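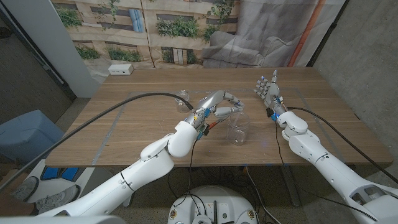

Finished the third Grania book a little after midnight, all 627 pages of it, and I have been thinking about the Srisuk knife since I woke up. In the first two books the knife is a kitchen tool. She cuts rope with it, guts fish with it, loses it under a cart for two chapters. Now it turns out to be the thing the whole war is over, and it glows. I wish it didn't glow. I liked it as a knife. The glass in the chapel worked better for me, the one that holds the poisoned water and looks the same as the other glass. Two clear cups on a wooden table, one in front and a smaller one farther back, and that would be all you would need to film it. When they do film it there will be smoke coming off the bad one.

Work until four. Rain. Ate the rest of the soup.

Read the last 50 pages over again after supper to see if I had missed something about the knife. I had, a little. There is a line in the ferry chapter where the old smith won't touch the handle, and I read straight past it last week. So it was planned, or at least it was planned by the ferry chapter. That makes me less annoyed. I still think the first book was written without it. There is a page early on where she sharpens the blade on a doorstep and it chips, and a thing that can't be broken shouldn't chip. I looked for the page for half an hour and found it, so I'm not making that up.

The Tridley board has a thread on the ending that is up to 700 replies. I read maybe the first two screens. Most people love the glow. One person wrote a long post saying the knife was always a stand-in for the grandmother, and I can see that, but then why leave it in the river? I typed out an answer and deleted it. I have posted there once in four years and it was to ask about the map.

The map, by the way, is still wrong. Flido is north of the pass in the text and south of it on the map. Same in all three books. In the second one they walk toward the sun at dawn to get there, so that doesn't match either.

Things I did like: the horse that won't cross the bridge. The whole winter section. The way the brother comes back and no one makes a speech about it. I was sure he was dead and I was sure he would be the one holding the knife at the end, and I was wrong both times.

Started a list of weapons in books that stay ordinary to the last page. I have the boat hook from the whaling one and the spade from the one with the twins. Could not think of a third before bed — there must be an axe somewhere.

Library wants book two back Tuesday. Need to copy out the doorstep page first.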